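Stivudex Sim Hand Policy Pack

Item 251. Download license, single lab. Price: 900

The Stivudex pack is a set of training episodes and a baseline policy for two-handed robots working at household furniture. Everything in it was made in simulation. We stock it because customers ask for it, and we would like you to read this page before you order.

You get 3,000 episodes across 5 room layouts, the policy weights, and the scripts used to score them. Views are rendered from above the hands, looking down at the work. Floor, table and furniture finishes change between layouts. Lighting hardly does, and we think that matters.

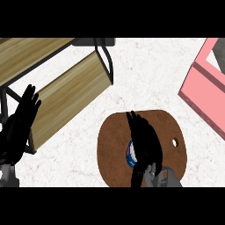 The method is called Areck. It trains on short grasp clips first and adds whole tasks later, and the authors say this cuts the number of full episodes needed. Maybe so. Their comparison is against Negash, an older baseline that was never tuned for two hands, and every score comes from the same simulator that made the training set. We have asked for results on real hardware and have had none as of November.

Contact is the weak spot. Cans and small boxes are treated as rigid, so a firm squeeze costs the policy nothing - your gripper may disagree.

Works with: Troris loader, version 5 and up
Not included: robot model files, real-world recordings
Returns: none once the download key has been used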